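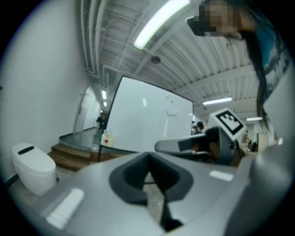 Figure 6. Whiteboard on its dark metal stand, ceiling lights on.

Setting Up the Urdale Room

This is a great room to work in once the board and the lights are right, and getting there is quick!

1. Switch on the long ceiling lights first, then bring the whiteboard to the middle of the room.

2. Turn the board a little at a time until the glare slides off the part you want to write on. A small turn makes a wonderful difference.

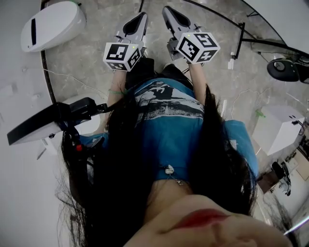 Next, look down. The gray marble-look tile shines beautifully, but grit under the stand will scratch it, so sweep before you move anything heavy.

3. Lift the stand with a partner. Keep at least 27 inches between the board and the wall so the door stays easy to reach.

Caution: Never drag the stand across the tile.

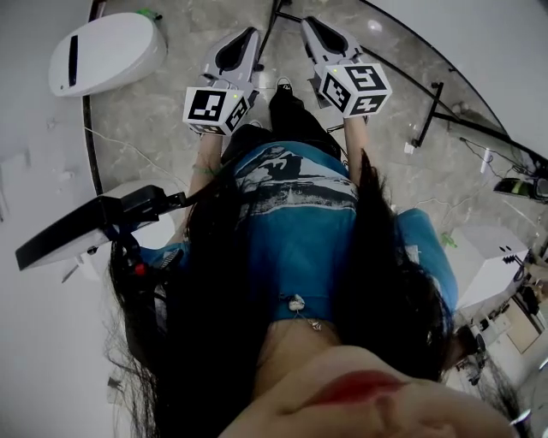
4. Wipe the board with a dry cloth, top to bottom. For marks that won't budge, ask Ksawery Urbańczyk for the Zerkard spray and use it sparingly (a little goes a long way).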